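Module 4 — Automatisation et organisation du travail
Support de cours, février. Responsable : Tane Nepia

La blanchisserie Heledum traite le petit linge de résidences. L'introduction d'un poste robotisé y a modifié la répartition des tâches entre 21 agents.

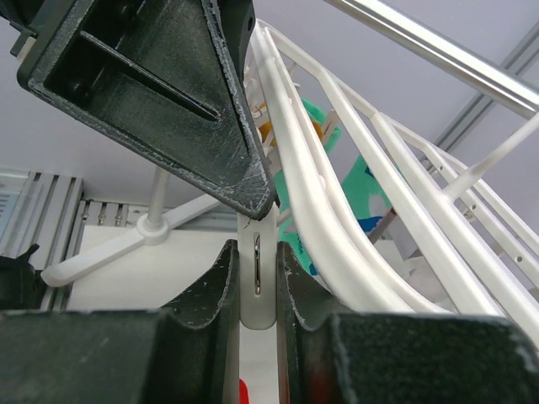
Fig. 1 — Doigts de préhension serrés sur une pièce en plastique blanc, près du séchoir.

L'étude interne Linari a relevé 970 gestes de pince par poste de travail. Les agents conservent le tri et le contrôle ; le décrochage est confié à la machine.

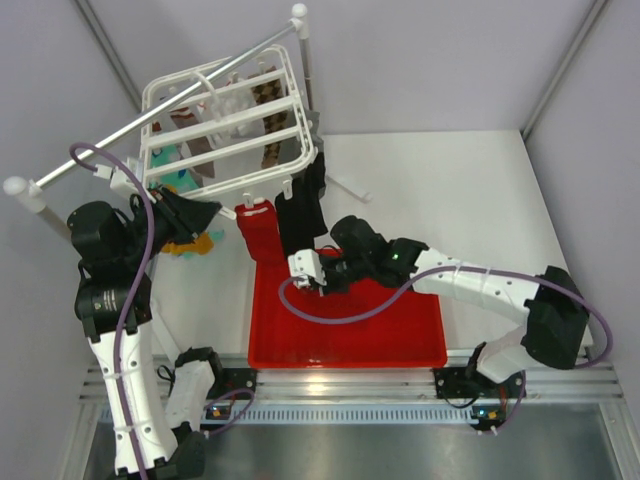 La notion de charge mentale doit être distinguée de celle de pénibilité physique. L'agent chargé de la surveillance effectue moins de gestes répétitifs, mais son attention est sollicitée en continu. Avec deux bras au-dessus d'une même table, l'un près de la chaussette rouge et l'autre au-dessus du bac, il doit suivre deux mouvements à la fois — compétence absente de l'ancienne fiche de poste.

Lecture pour la prochaine séance : dossier Plirkolora, p. 202.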